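My cousin's wedding, and the comments under it

My cousin got married in January to a man she had known for five months. She is 34 and he is 58. I mention the ages first because everybody else did.

They met at the Podmont ferry office, where she works the ticket desk and he was trying to change a return date. He has two grown daughters. She had been single for a long while and was not looking. They had a small ceremony, his faith and not hers, with 21 people in a rented room over a bakery. I was one of them. The food was good and the heating was not.

Her friend Bríd Mac Mathúna put one picture from the day on her page, with the couple's permission. It was the two of them on the stairs, signing a card for her grandmother. Bríd's page is mostly about secondhand furniture and she has a modest following. By the next morning the post had 144 comments, and by the end of the week somebody had copied it to one of the big gossip accounts, where it got 3592 likes and a caption that made my cousin sound like she had been bought at auction.

I read the comments. I should have stopped after the first page, but I read them.

A lot of people wanted to know what he was worth. He repairs commercial refrigerators. He rents. One man was certain he had seen the groom at a hotel in Mestelari with a different woman, and when somebody asked what year, he said 2009, when the groom was married to his first wife, who was presumably the woman. Several people said the marriage would not count because she had not converted. Several others said it would count and quoted scripture at the first group. They kept that up for two days, and as far as I could tell none of them knew the bride or the groom.

There were kind comments too. A woman who had been married 31 years to a man 20 years older wrote a long one about what it is like now that he is ill. She didn't make it sound easy, and she said she would do it again. My cousin printed that one out.

What bothered me was how sure everyone was. I had my own doubts when she first told me. I thought five months was short and I still think so. I worried about what happens when she is 50. I said all this to her at her kitchen table, and she listened and told me which parts she had already thought about, which was most of them. Then we had soup. That seems to me to be the way to raise a concern about someone's marriage, if you have to raise one. You say it once to the person and then you go to the wedding and bring a decent gift.

People have told me that if you put a thing in public you have to accept what comes. I half agree. Bríd put up the picture, and she feels bad about it, and I have told her she shouldn't. But there is some distance between having an opinion on age gaps in general and telling a stranger that her father must have failed her. Her father walked her up those stairs. He read the comment. He is 71 and he answered it, very politely, and got 117 replies, and I would not wish most of them on anybody.

My aunt wanted to hire a lawyer. There is an office in Rukmont, Tetteh something, that sends letters to websites. The couple said no. They said it would be over by the time the letter arrived, and it more or less was, because a soccer player left his wife and the whole crowd moved over there.

They are doing fine. She has moved into his place and they argue about the thermostat. His younger daughter comes to dinner and the older one doesn't yet. I don't know if it will last 30 years. I didn't know that about my own marriage either, and mine got no comments at all.

I have turned off comments on this post. If you know me, you have my number. 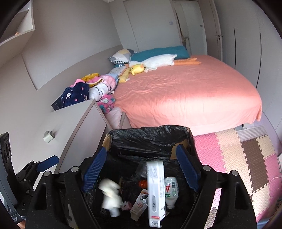

A white box, a bottle and an orange cap at the trash bin.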